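Shelf-Edge Labels and Unit Pricing in Four Neighborhood Grocery Stores

By Leokadia Sadowski
2026-08-25

Summary

The project examined how often unit prices on shelf-edge labels can be compared directly between packages of the same product. Price checks were made in 4 stores in the Sterham district. The data set holds 736 labels for dry goods, snacks and household paper.

Method

Each label was copied into a spreadsheet with the shelf price, the net weight, the unit price and the unit used. Labels without a unit price were kept and coded as missing. Fiona McIver entered the first half of the records and I entered the second half. We then swapped halves and checked the entries against our paper sheets. Temporary promotion labels were left out – their layout differs from store to store.
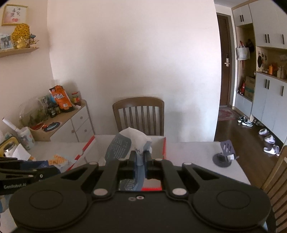
The unit of measure was the main source of trouble. Two sizes of one product were often priced in different units, one per ounce and the other per pound. A shopper has to divide or multiply by 16 before the two can be compared. Products sold by count, such as napkins, were worse: some labels gave a price per 100 sheets and others a price per package.

Results

Mixed units appeared in all of the stores. Household paper had the highest share of mismatched labels, and rice and flour had the lowest. Missing unit prices were concentrated on the bottom shelves of the Zunside store, where several labels were also out of date.

Larger packages usually had the lower unit price, with exceptions among crackers and dried fruit. We did not test whether shoppers notice these exceptions.

Limitations

All checks were made on weekday afternoons. The stores were not chosen at random. A second round is planned for October with the same sheets.

Comments

Ita Ó Dálaigh: Did you record the type size on the labels? In my store the unit price is much smaller than the shelf price.

Leokadia Sadowski: No, only the content. It could be added to the second round.

Przemysław Dudek: Please post the spreadsheet with the missing values left in.

Contact | Copyright 2026 Leokadia Sadowski | Back to top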